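Chapter 4
What a Demonstration Shows

In November 2023 the Vomix plant in Cinddale held an open day, and 60 visitors filed past a robot that was billed as ready for kitchen work. The host said it had made toast 2000 times. He did not say how many tries that took, or who set out the bread.

Keep such questions in mind as you read. A demonstration is a choice -- of task, of table, of lighting -- and the chooser is usually selling something. We begin with the work station itself.
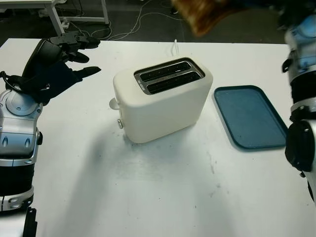

Figure 4.1 Two-armed robot at a table with a toaster and a blue tray.

What would you ask to see moved first?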